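Does anyone need a sleep score?

My sister-in-law swears by hers. She gets a number every morning, and if the number is bad she has a bad day, and I have yet to hear her say she felt fine and the number was wrong.

I've been using an app called Kenine since November. I signed up for the free version, which nagged me until I paid for the other one. The paid version does the same thing in a darker color. You leave the phone on the mattress overnight and in the morning it tells you how long you spent in each kind of sleep, with a chart that looks like a mountain range.

My problem is with the chart. How does a phone lying on a bed know I'm dreaming? It can feel the mattress move, I'll give it that. It can probably hear me snore. Everything past that is guesswork, as far as I can tell, and the help page is very light on details. It says the method was tested on 2,000 nights of sleep. Whose nights? Compared with what? I wrote in to ask and got a cheerful reply from someone named Trinh Ông, who sent me a link to the same help page.

So I ran a dumb test. For 3 nights I wrote down on paper when I turned the light off, when I woke up, and how I felt at breakfast. I only opened the app after I'd finished writing. One night I was up from two until almost four with a sore shoulder, reading in the kitchen. Kenine gave me 40 minutes of deep sleep for that stretch. The phone was in bed and I wasn't, so maybe it was the phone that slept well. 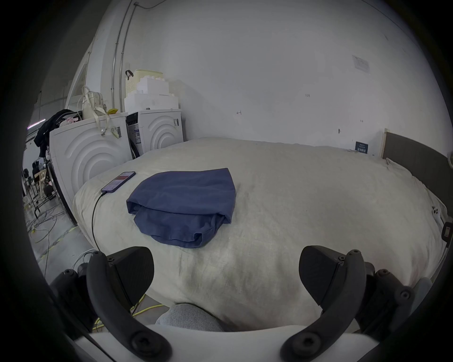
Phone on the covers, plugged in.

I went looking for something better and found Tralby, which wants you to buy a pad that goes under the sheet. The reviews page has 413 reviews and I read far too many of them. People love the pad. Very few say they sleep any better, they mostly say they know more about how badly they sleep — and I already knew that for free.

I've canceled the paid plan. The notebook stays, at least through the winter, and the coffee after lunch is going. If my shoulder lets up I'll write about that instead.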